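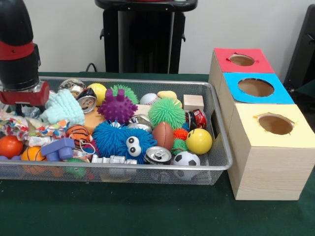 Small toys in a rectangular wire-mesh basket.

Ornenholm open shelving unit, five-tier, with Clulberg side rails

Price as tested: £223 for the frame and shelves, £295 with the side rails and the castor set
Width: 1,229 mm
Stated load: 37 kg per shelf, evenly spread
Finish: grey powder-coated steel uprights, birch-faced shelves

The Ornenholm is a bolted shelving unit sold for utility rooms, playrooms and home workshops. It sits between the cheap clip-together racks, which sway, and proper warehouse racking, which is deeper and uglier than most people want in a house. I bought the five-tier version in February with the side rails and castors, and have used it against an internal wall in a back room with a painted concrete floor.

Assembly

The unit comes in two cartons. The uprights are in the longer one and arrived straight, with one scuff in the coating near the foot of a rear upright. The shelves are packed face to face with a thin sheet of foam between them. Bolts are bagged by stage, and the bags are printed with the stage number, so there is no sorting to do. A hex key is supplied. It is soft, and the corners had begun to round before the third shelf was on. Use your own, or a driver bit on a low torque setting.

The instructions are drawings only. They are clear apart from stage four, where the cross-brace is shown from behind with no indication that the view has changed. Fitted as I first read it, the brace fouls the second shelf bracket. The slotted end goes towards the left-hand upright when you are standing at the front.

Leave all bolts finger tight until the top shelf is in place, then square the frame by measuring the diagonals. Mine were out by four millimetres before tightening and equal afterwards. One person can manage everything up to standing the unit upright. With the castors fitted it wants two, as it rolls away when tilted and the brakes do not bite until there is weight on them.

Frame and stiffness

The uprights are folded into an open channel. A closed box section would be stiffer for the same weight, but the open channel allows shelf brackets to be moved without dismantling anything, and I have moved them often. Bracket positions are 50 mm apart, which is coarse. With storage boxes of a fixed height you will either lose a strip of space above each row or find that the lid catches.

Side to side, the unit is good. Front to back it depends entirely on the wall fixing. The supplied wall strap is a strip of woven nylon with a plastic buckle, adequate for stopping a slow topple and no use at all for stiffness. I replaced it with two steel angle brackets into the masonry. If the unit is going anywhere near children, do this first and load the shelves second. The castors cannot sensibly be used with a rigid fixing, so buyers should decide between mobility and height. I would not use the castors on the five-tier version. On the three-tier they make sense.

Shelves

Each shelf is a birch-faced board with a steel lip at the front and back. The lip stands proud of the surface by a few millimetres. This stops round-bottomed items rolling off, but it also means that trays must be lifted over it and cannot be slid. Baskets with a wire base tend to catch on it as well.

I loaded the middle shelf with bagged sand to the stated limit and left it overnight. Deflection at the centre was three millimetres, with most of it gone when the load came off. The same load placed in the centre third produced six millimetres and a creak from the rear lip. The manual asks for an even spread and it is right to. Paint tins should go towards the ends.

The board edges are sealed at the front and left raw at the back. In a dry room this does not matter. In a garage or a laundry room I would run a coat of varnish along the rear edge before assembly, and I think the maker should have done so.

Side rails

The Clulberg rails are sold separately and are described as compatible. They fit, with a gap of a couple of millimetres at each clip which lets them rattle when the unit is knocked. A turn of self-amalgamating tape on each clip cured it. The rails are useful on the lower shelves, where soft things such as blankets and sacks of fabric creep sideways. On the upper shelves they get in the way of long items and I have taken them off.

The finish does not match. Ornenholm's grey is slightly warm and the Clulberg grey is slightly blue. Under a single warm lamp the difference disappears. By a window at midday it is plain.

Compared with the alternatives

The Pringle utility rack is the obvious rival. It is cheaper, goes together without tools and has wire shelves throughout. Air can circulate, and dust falls to the floor instead of collecting. Small things fall to the floor too, so it needs a basket or box for anything narrower than the wire spacing. The Pringle also leans noticeably once it is loaded above the midpoint. For towels and tinned food I would buy it over the Ornenholm.

The Fadmont is better made than either. Its uprights are box section, its shelves are sealed on all edges and its feet have a proper threaded adjuster with a locknut. The Ornenholm's feet are plastic with a coarse thread and no lock, and one of mine has needed resetting. Against that, the Fadmont's shelves are fixed at the factory positions, and changing them means removing the whole side panel. It also comes in one width, too wide for my alcove.

Spares

Brackets, feet and single shelves can be bought individually. I ordered two extra brackets and they came in the same finish as the originals, with bolts. Uprights are not listed as a spare part. A damaged one would mean a new frame.

Good points: sideways stiffness, bagged fixings, shelf positions changed easily, spares available.

Bad points: soft hex key, weak wall strap, raw rear edges, unlocked feet, error in the stage four drawing.

Recommended at £223 without the extras, fixed to a wall with better brackets than the strap in the carton. At £295 it is too close to the Fadmont.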